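Home | News | Research | Events | People | Contact

Simulated practice improves robot grasping in crowded spaces, laboratory reports

January 13, 2023
By Rosaire Chisholm, Research Communications

Print this page | E-mail this article

Researchers at the Udura Robotics Laboratory have reported a method that allows a robot hand to learn to pick up objects from crowded surfaces after training entirely in computer simulation. The method, named Nestico, was developed over 2 years by a team led by Dr. Ho-yin Tu and was presented this week at the laboratory's winter seminar.

Picking a single object from a clear table is a well-studied task. The difficulty increases when objects stand close together and hide one another from the robot's camera. A hand moving toward one item may knock over its neighbour or close on the wrong thing. Nestico addresses the problem by training the control program to judge how much of an object is hidden before the fingers begin to close.

Training takes place in a simulator called Budari, which the laboratory maintains. Household and workshop items are placed near one another in random positions, and the view from the robot's wrist is rendered at each step. The program receives only this view and the position of the finger joints. It is given no list of the objects and no measurements of their size.

"The view from the wrist is a poor one at the moment it matters most," said Dr. Tu. "The fingers are in the way, the nearest object fills much of the picture, and whatever stands behind it can be seen only in part. We wanted the program to learn from precisely those views."

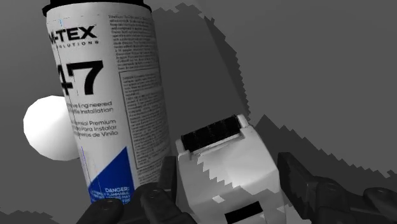
A rendered close-range view from the Nestico study. A spray can partly hides a white sphere, and the gripper fingers stand on either side of a white object with a black roller. Image: Udura Robotics Laboratory

The simulator was kept deliberately plain. Wai-kit Tam, the doctoral student who wrote most of the rendering code, explained that the team had first tried to make shadows and surfaces as realistic as possible. The work was slow and brought little benefit. A simpler renderer, which leaves shadow edges stepped and coarse, produced training views much faster, and the resulting program performed equally well in tests.

"Printed labels turned out to matter more than soft shadows," Mr. Tam said. "When we removed the labels, the program had trouble telling where one curved surface ended and the next began. We put them back and left the shadows alone."

To test the method, the team prepared 200 arrangements that had not been used in training. The program was allowed one attempt at each. An attempt was counted as a success when the chosen object was lifted clear and no other object fell. Nestico succeeded in 151 of the 200 arrangements. The results were checked by Dr. Shih-chieh Ho, who was not involved in designing the method.

Dr. Ho noted that the failures were not evenly spread. Most occurred with tall objects standing directly beside the target, where a finger must pass through a narrow gap. In a smaller group of cases the hand stopped short and made no attempt to grasp. These were counted as failures under the test rules, although nothing was disturbed.

"I would like to see those cases recorded separately in future," Dr. Ho said. "A hand that declines to move is a different matter from a hand that knocks something to the floor, and people who might use this system will want to know which to expect."

The figures reported this week apply to simulation only. Trials on a physical hand are scheduled to begin in April in the Mok Building, where a test bench is being fitted. The same control program will be used without further training. Yu-ting Tse, the engineer responsible for the bench, said that the first trials would be limited to light, unbreakable items and that the force applied by the fingers would be capped.

Ms. Tse added that differences between the simulated and physical hands remain to be measured. Friction at the fingertips is the main concern. In Budari it is set to a fixed value for each object, while on a real hand it will change as the finger pads wear.

The physical trials will be carried out in 3 stages, beginning with single objects and moving to pairs and then to larger groups. The program will advance from one stage to the next only after the results have been reviewed by Dr. Ho and Ms. Tse.

A technical report describing the training procedure, the test arrangements and the full list of failures is available from the laboratory office on request. The team intends to release the test arrangements to other research groups once the report has been through external review. Enquiries about access to the Budari simulator should be directed to Mr. Tam.

Print this page | E-mail this article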